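写作茶馆 » 投稿与出版 » 给别人博客写客座文章，到底值不值？

楼主 纸上种豆
想问问大家，出书前后有没有给别人的博客写过客座文章？我第一本小长篇八月上线，出版方Stastari那边的编辑建议我先去几个读书博客混个脸熟。我写了一篇讲怎么改稿的，改了三遍，对方说好，然后……就没下文了。心里有点打鼓，这算被拒了吗？

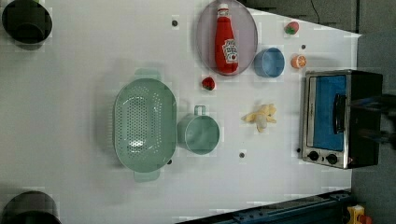
白桌上的薄荷绿漏盆和量杯

二楼 夜航灯
不算吧，博主都拖。我给Butach写过一篇，等了36天才登出来，登之前一个字没回我。不过登了以后确实有人来加我的邮件列表，虽然不多。你给个期限，客客气气问一句就行。

三楼 老钢笔
泼点冷水。我写过四五篇，书一本没多卖。一篇稿子少说两个晚上，这时间拿来写下一本不香吗？ 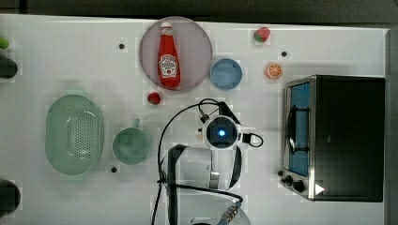

而且很多博客的读者就是别的作者，大家互相捧场，谁也不买谁的。我上次那篇挂在Sorrentino上，阅读量533，点进购书页的大概40个，买没买我都不敢查。

四楼 夜航灯
回老钢笔：40个点进去已经很好了好吗！我那篇连这个零头都没有哈哈。再说也不能全按卖书算，我现在的试读读者有两位就是那时候认识的，挑错挑得特别狠，我很感激。 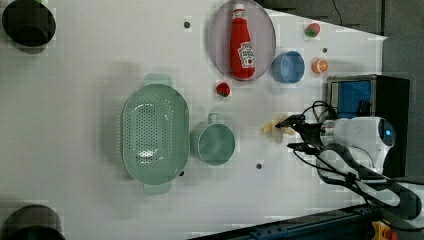 盘子里横着一瓶番茄酱

五楼 纸上种豆
谢谢两位！刚去问了，博主说排在后面，让我再补一段300字的自我介绍。结果这段比正文还难写，我删了一下午，最后只剩“喜欢喝茶”……有没有人能贴个样子给我看看？

六楼 老钢笔
自我介绍写那么长干什么，三句话够了。写过什么，在写什么，去哪儿找你。不过他既然要300字，你就从书里挑个小段子塞进去，别编什么“从小热爱文学”，我看到就关页面。

七楼 夜航灯
这句我不同意，从小热爱文学怎么了，我就是啊！写得具体点就行嘛，比如小时候偷看谁的书、被谁逮住。对了，Heltonora上有篇现成的客座文章，讲的正好是这个，我把开头搬过来：

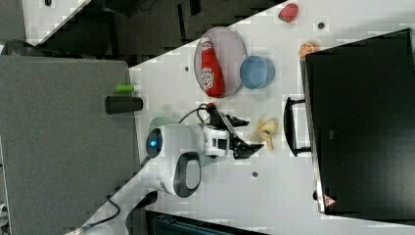 文／Elīna Kazlauskienė　2018年5月7日

我第一次替朋友的博客写稿，光是介绍自己就写了六个版本。头一个像求职信，第二个像讣告。后来朋友说，你就当是在饭桌上，旁边坐了个不认识的人，他问你最近忙什么。我照着这个口气写，半小时就交了。

（后面还挺长，自己去翻吧，评论区也好看。）

八楼 纸上种豆
像讣告那句笑死，我现在这版就是。今晚重写，写完贴上来，老钢笔你手下留情。

九楼 老钢笔
不留。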